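Rutdale Worktop: kitchen counter image set

README and data card
Version 1.2, March 2022

Summary

Rutdale Worktop is a set of still pictures of domestic kitchen counters with ordinary things left on them: toasters, ovens, tea towels, trays, small drawers, packets and jars. It was put together for people who study household storage and tidying. The set holds 300 pictures from 15 counters. Most were taken from standing height or from directly overhead, in colour, in indoor light.

The pictures in this card come from the counter listed as Estura. It has a white marble-patterned top with grey veining. 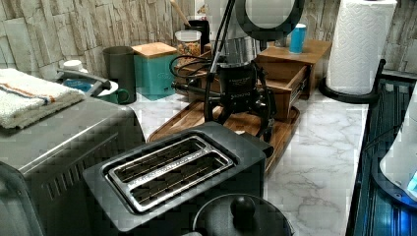 Photo: Rutdale Worktop, Estura counter. Free to reuse with credit.

Things that stay in one place between uses are tagged "fixed". On the Estura counter these are the toaster oven and the black two-slot toaster. A cloth folded on top of an appliance gets its own tag, "resting", and the name of the thing underneath goes in the "on" column. The same rule covers a cup standing on a drawer unit. We don't tag worktops, walls or tiles.

What is in the folders

counters/ has one folder per counter, named after the counter.
lists/ has one CSV file per counter, with one row for each tagged item.
notes/ has the tagging guide and the change log.

Each row gives the picture number, item name, tag, the "on" or "in" column, and a free text remark. Item names are in British English and lower case, so "crisps" and "tea towel", even where the packet says something else. Wording on a packet is copied into the remark as printed. If it can't be read, the remark is left blank. Please don't guess brands from colours.

Drawers and trays

Open drawers caused most of the disagreements in version 1.0. The rule now is that a drawer is "open" if any of its inside can be seen, however little. Items in an open drawer or on an open shelf are tagged "stored". Items on a tray are tagged "resting", with the tray in the "on" column. An empty cup is not told apart from a full one.

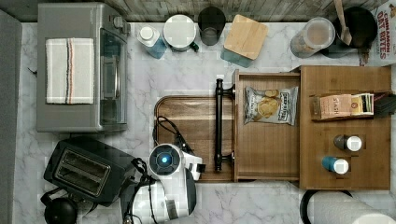
Foods and drinks are grouped by packet and not by contents. A cereal box is "box, food" and a bag of crisps is "bag, food". A box of tea bags is one row, and single packets standing up in it are not listed separately. A clear jar of powder is "jar, dry goods" with no attempt to say whether it is flour, milk powder or anything else. Bottles are "bottle, small" or "bottle, large" unless the label can be read.

Where a pot could equally be a mug, use "vessel" and write both in the remark. A board that might be a coaster is "board, flat".

Known problems

The Irkier counter has 12 pictures with strong glare from a window. They are kept in but flagged in the remark column.

Spoons standing in a vessel were missed in early lists. We have rechecked 20 pictures so far and the rest will be done for the next version.

Kettles at the edge of a picture are tagged in some lists and left out of others. Treat kettle totals with care.

Licence and contact

Pictures and lists may be copied, changed and shared if Rutdale Worktop is credited. Corrections can be sent through the Ajayi project page. Give the counter name, the picture number and the row.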